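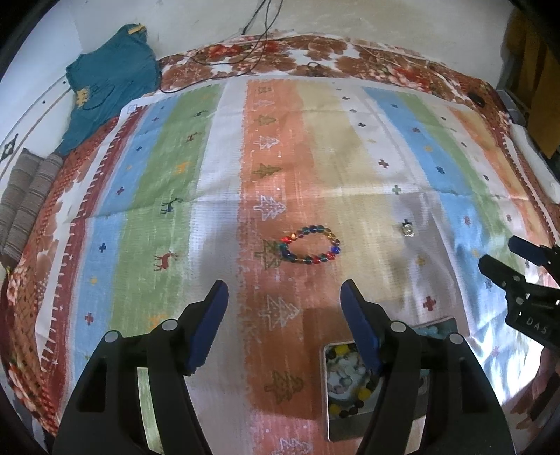

Gralach, im Juli

Jetzt hängen sie also wieder, die Plakate. Zwei Listen treten bei uns zur Gemeinderatswahl an, und beide versprechen »mehr Bürgernähe«. Was das heißen soll, steht nirgends. Auf der Seite der Liste Zisten habe ich elf Programmpunkte gefunden, davon nennen zwei einen Betrag. Der Rest ist »wir setzen uns ein für«.

2.324 Wahlberechtigte sind wir hier. Da könnte man jeden Haushalt fragen, was er vom Ausbau der Niazi-Straße hält. Gefragt hat uns bisher keiner, dafür lag ein Faltblatt im Kasten, auf dem die Straße schon fertig ist, mit Bäumen.

Die Gegenseite will alles über die App Hikavura abstimmen lassen. Klingt modern. Nur: Wer wertet das aus, und ist der Rat daran gebunden? Auf meine Mail kam eine Eingangsbestätigung.

Wählen gehe ich trotzdem. Wen, weiß ich noch nicht.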